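Introducción a la automatización. Material de apoyo, sesión 8
Visita a las instalaciones de Watance en Edstead (28 de febrero de 2020)

Estas notas resumen lo visto en la visita y fijan los puntos que se discutirán en clase. Quien no pudo asistir debe leerlas junto con el capítulo sobre manipulación bimanual.

1. Qué se anunciaba y qué se enseñó

El folleto hablaba de «destreza comparable a la humana». La tarea elegida fue el arreglo floral con dos brazos, cada uno con pinza de dos dedos y cámara en la muñeca. Es una elección hábil: un ramo admite muchos resultados y casi ninguno parece un error.

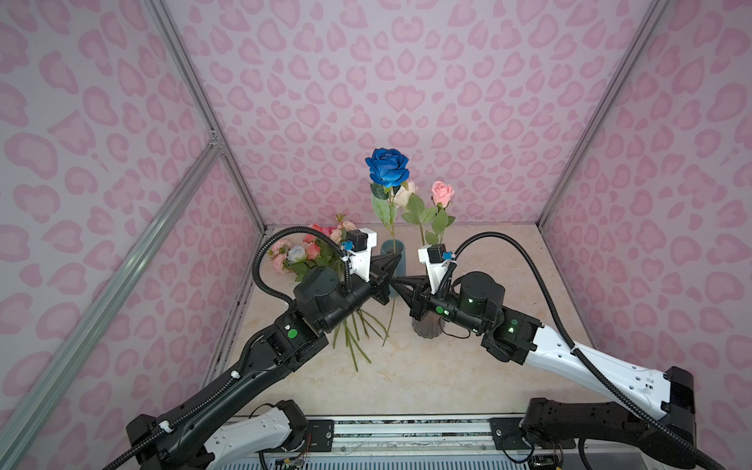

Conviene preguntarse qué se mide en una tarea así. Si colocamos un tornillo, la tolerancia está en el plano. En un ramo no hay plano, y el presentador puede declarar terminado el trabajo cuando le parezca. Watance dio una cifra de 827 ensayos previos, sin decir cuántos se descartaron ni con qué criterio. Pedimos el registro y nos remitieron a una publicación prevista para junio.

2. Condiciones de partida

El estado inicial decide buena parte de la dificultad. En el protocolo Chiang, que usamos en las prácticas, se exige variar la posición de los objetos entre repeticiones y anotar cada intervención del operador. No consta que se hiciera. Hubo, eso sí, momentos menos cómodos que los del folleto: un cilindro azul verdoso tumbado sobre la mesa, con los tallos sueltos al lado, mientras el jarrón acanalado seguía de pie.
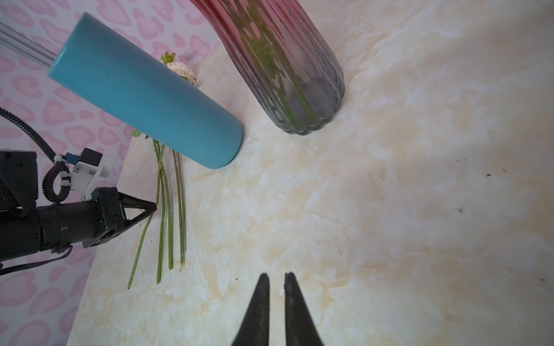 El presentador afirmó que el sistema resuelve situaciones de ese tipo en un máximo de 120 segundos. Anoten la frase y también lo que falta en ella: de cuántos intentos se habla, y si alguien toca la mesa entre uno y otro.

Otra reserva es el material. Las flores son artificiales, con tallos que soportan una presión que un tallo fresco quizá no aguante. Para un estudio de agarre es razonable; para vender el sistema a floristerías, bastante menos.

3. Coordinación de los brazos
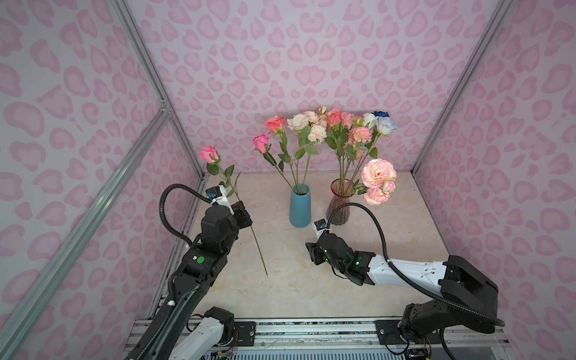

Figura 3. El brazo izquierdo sujeta una rosa de tallo largo; la pinza derecha, junto al jarrón rosa.

Dos brazos en una misma mesa no equivalen a manipulación bimanual. Hay que distinguir entre reparto de tareas y cooperación sobre un mismo objeto. El módulo Primov, según el folleto, hace ambas cosas. Revisen sus apuntes antes de darlo por bueno.

4. Para entregar

Un informe de 2 páginas que proponga una métrica de éxito para la tarea y la defienda. Aparte, en un máximo de 200 palabras, la pregunta que habrían hecho al presentador y la respuesta que considerarían suficiente. No se aceptan adjetivos del folleto como argumento.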